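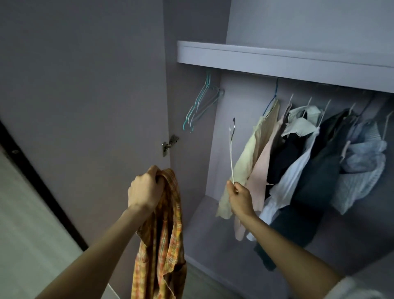
Figure 7.1 A plaid shirt and a white hanger at an open wardrobe. Spare wire hangers hang on the side panel, to the left of the clothes.

Chapter 7
Hanging Storage

By the Dellovholm Home Studies Writing Group
Oct 31, 2024

Pick up a shirt by the collar and you can feel how it wants to behave. The collar is the stiffest part, stitched from several layers, and everything below it simply drops. Now slide a hanger in at the shoulders and watch the whole thing change! The fabric spreads, the front falls straight, and a crumpled handful of cloth turns back into a shirt. It takes a few seconds, most of us have done it thousands of times, and there is a surprising amount of good thinking packed into it.

In Chapter 6 you worked with folded storage: drawers, bins, and open shelves. You learned that a fold is a kind of crease you choose on purpose. Hanging storage works the other way. You let gravity do the smoothing, and your main job is to give the cloth good support at the top and enough room at the sides. We will spend this chapter on the rod, the hanger, the space between garments, and the habits that keep a wardrobe easy to use in the middle of a busy week.

Look again at Figure 7.1 before you read on. One hand has the plaid shirt at the collar and the other has the hanger upright by its lower end, hook at the top. Try that grip with a hanger of your own. Then try holding it by the hook, and notice which way makes it easier to guide the shoulder of the hanger into the shirt. People differ on this, and left-handed students often have strong opinions, so compare notes with a partner.

What you will learn

By the end of this chapter you should be able to
- match a hanger to the weight and cut of a garment
- hang a shirt so that the shoulder seams sit where they belong
- measure the hanging space in a wardrobe and work out what will fit
- plan a place for empty hangers
- decide whether a garment should be hung or folded

Words to know

drop: the distance from the rod to the bottom hem of a hanging garment
shoulder point: the place where the hanger ends and the sleeve begins to fall
crowding: too many garments on a rod, so that they press creases into one another
parking spot: a fixed place for hangers that are not in use

7.1 Why the shoulders matter

A hanging shirt rests almost all of its weight on two small areas. If the hanger is too narrow, the cloth sags past the ends. If it is too wide, the ends push into the sleeves and leave bumps that show when the shirt is worn. The right width brings each end close to the shoulder seam, a little inside it.

Thickness matters too. Thin hangers are wonderful space savers, and for a light cotton shirt they do the job well. A winter coat is another story. The Stevens coat you will meet in Activity 7C has a heavy lining, and on a thin hanger all that weight bears down on a narrow line. Broad, rounded hangers spread it out.

Here is the order we teach for a buttoned shirt:

Undo the top two or three buttons. Hold the shirt by the collar and let it hang for a moment so the sleeves untangle. Bring the hanger in from the bottom or through the neck opening. Seat one shoulder, then the other. Fasten the top button, give the hem a light tug, and run a flat hand down the front.

If the shirt has no buttons, go in from the bottom every time. Pushing a hanger down through a knit neckline stretches it, and a stretched neckline does not come back.

7.2 A place for the empties

Think about what happens to a hanger once its shirt is being worn. In many homes it stays on the rod, wedged between two garments, and the next person has to hunt for it. Others land on the bed or the floor.

A parking spot solves this nicely. Go back to the figure and find the four teal wire hangers gathered on a small hook on the inner side panel. They are off the rod, they share one hook, and a person standing at the open door could reach them easily. You could use a hook like that, a short section of rod at one end, or a basket on the shelf. Choose one and stick with it.

7.3 Measuring before you hang

Our practice wardrobe for this unit is the Jalow, a plain single-rod model. Its rod is 80 centimeters long and sits high enough to give a drop of 132 centimeters. A dress with a drop of 100 centimeters hangs freely in it, with space underneath for a row of shoes. A long robe may not.

Get out your tape measure now, because you will need it for the rest of the section. Measure your rod from end to end, then measure the drop of your longest garment on its own hanger. Write both numbers in the chart on your Okonon worksheet. Students are often amazed by how much usable room turns up below the short garments once they are grouped at one end!

Keep your worksheet handy through November. You will add to it in Chapter 8, when we empty a wardrobe completely and put it back together for the cold season.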